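Dec 16, 2022 - Trekel bench, pushing exercise

Maple board back on the perforated table, Doratero controller restarted before the session. Blunt cylindrical tool on the arm, no gripper. Task for the class project: separate blocks by color using pushes only. Two each of red, blue, green and yellow, mixed shapes.

Log 253 saved. Bilov script, push speed 92 mm/s, three pushes per trial. Tool tip at the blue cube, the other blocks strung out along the right of the board, left half clear.

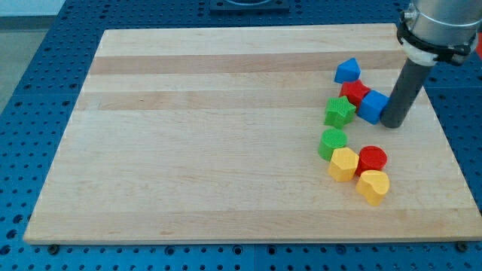
To do

Recheck tool offset in Z. The tip is set very close to the wood.
Limit push length near the far edge.
Ask the Manríquez group for their heart and star contact models - ours treat both as circles.
Rerun with three start layouts before the March demo.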